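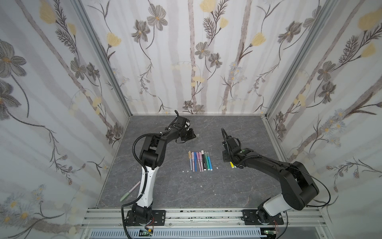

What an Open Day Should Measure

The Wallorine open day ran on 2023-11-21, and the cell that drew the longest line was the smallest on the floor. It had two arms on one front rail, floral wallpaper on three sides, and a row of markers on a gray marble-patterned tabletop between the grippers. Visitors stood at the rope, watched two cycles, and moved on to the Fellosine palletizer, which is larger and louder.

I think most of them had it backwards. A palletizer handles one box shape at a known pitch. Markers are worse parts. They are thin and they roll, and in this row a few of them overlapped their neighbors. A gripper that closes a little too high pushes the part away, and one that closes too wide disturbs the next one. The patterned walls add another load. Printed flowers and stems give a vision system plenty of edges to consider that have nothing to do with the job.

My complaint is with the information on offer. The card at the rope gave 979 completed cycles since May. It did not give the number attempted. A count of successes with no denominator is a sales figure, and an engineer cannot do anything with it. When I asked, the staff at the stand told me that 200 consecutive attempts had been logged for the current setup and that the log could be read on request. That log should have been on the card.

Kordestani, two stands over, did this better with a duller machine. Their screen showed attempts, failures, and the cause assigned to each failure — dropped part, missed grasp, operator stop. I read it for longer than I watched the arm.

The same applies to Civine, whose handout quoted 555 hours of running time and said nothing of how often a person had reached in to reset the parts. Interventions per hour is the number a buyer needs before any talk of cycle time.

Open days will go on rewarding speed and size as long as those are what the public can see from a rope. Organizers could require one sheet per stand, in the same format, listing attempts, failures and resets. I would make it a condition of getting floor space next year.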